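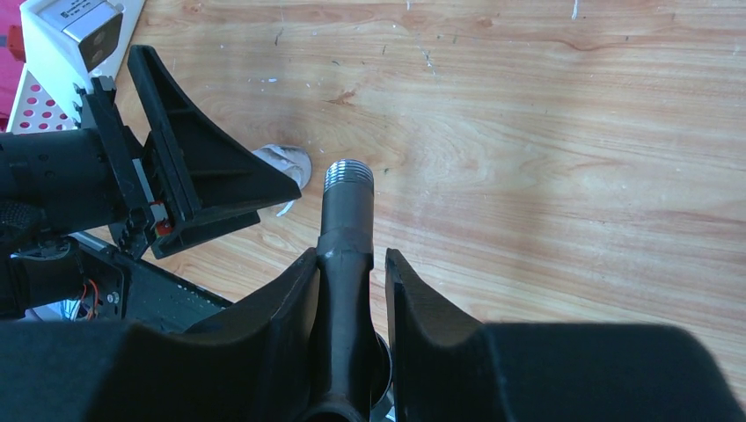 The rulebook at Loslow runs to 25 pages, and the person who wrote most of it would like it to be shorter. "Every page is there after an argument," says the head of practice at the Drurkdale workshop, who asked to be left unnamed on the grounds that the fitters already know where to send complaints. The first rule covers long objects. Anything like a black pipe with a threaded end has to be gripped below the thread, with the fingers on the shaft, and the second arm may come close but may not touch until the first has a firm hold. "Threads are for screwing things on to. You'd think that could go unwritten." It is on page two.

Loslow began with a borrowed standard, the Prendergast code, which was drawn up for machines behind fences and has 95 clauses, several of them on the subject of fences. The workshop kept the ones about stopping. A person at the desk must be able to halt both arms with one hand and without standing up. "The old wording said 'promptly'. I have met people whose idea of promptly includes finishing a sandwich."

Household jobs took longer to write down. A cloth bunched in a basket has no corners worth speaking of, and a handheld vacuum nozzle sticks out well past the fingers holding it. So reach is now measured from the end of the tool, and the other arm keeps to its own side until the nozzle is lifted. "We had a lovely drawing of the safe area. It was drawn for an arm holding nothing."

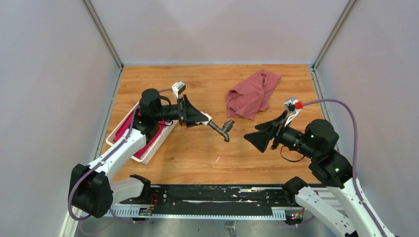

Who signs it off?

Each task gets 3,000 runs before it is called settled, and a rule can be changed only between batches. The present batch, under the project name Trosar, stood at 1,560 when we spoke. Speed is the usual quarrel. A long flat blade on the end of a rod moves a good deal faster at its tip than at the grip, so the limit is set at the tip - a point the head of practice has now explained in three separate meetings, once with a ruler.
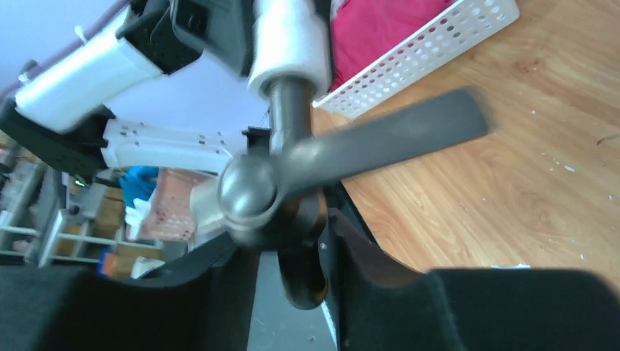
Prendergast takes a different view, and said in a written reply that limits set at the tip are hard to check from outside and that a single figure for the whole arm is easier to audit. Loslow has read the letter. "It's a fair point, and it would be easier to audit. So would switching everything off." The two sides meet again in April, and the ruler is coming.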